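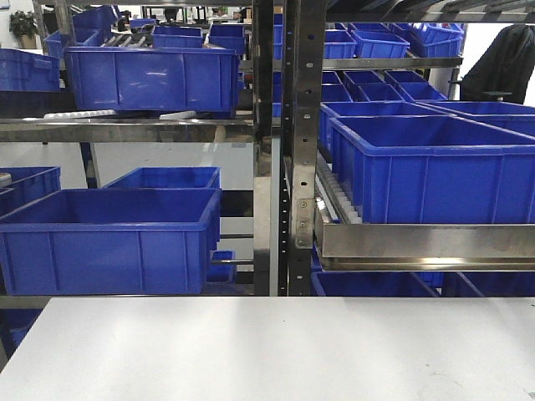
Mamstead, November

Rachid Berrada wrote:
> Can someone please tell me where the lids are meant to go? I found
> green ones in with the red ones again on Monday, and a red one under
> the table. Also, are we keeping the blue bins or not?

Rachid,

We are keeping the blue bins. We own over 2,000 lids and I'm not putting them back in shopping bags, which is how Wim Visser ran things at Holroyd and why he is no longer asked about storage.

The big bins on the sloping shelf are for bulk stock. Load from the back, please, and let them come down to the steel bar in their own time. The smaller ones higher up are for whatever colour you're sorting that day. If a bin has no label, it's Kjell's, and he'll tell you all about it whether you ask or not.

Green goes first. It's the bigger order (397, for Mekell) and they've been very patient, by which I mean they've rung twice.
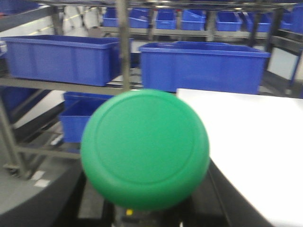 A green one, with the blue bins behind.

Check the rim with your thumb before it goes in a bin. Any nick you can feel, it goes in the reject tub. Please don't put it back and hope the next person has worse thumbs.

Red is the same drill, only 4 to a sleeve instead of 6. I didn't choose the numbers, so take it up with Bronwyn Cosgrove, who did, and who has reasons.
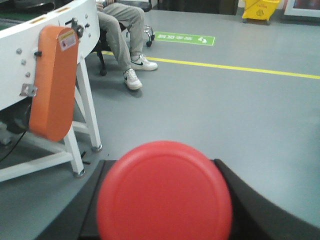
Red lid, near the white stand with the orange cover.

As for the one under the table, wipe it and check it like any other. Whoever dropped it can buy the biscuits.

Yara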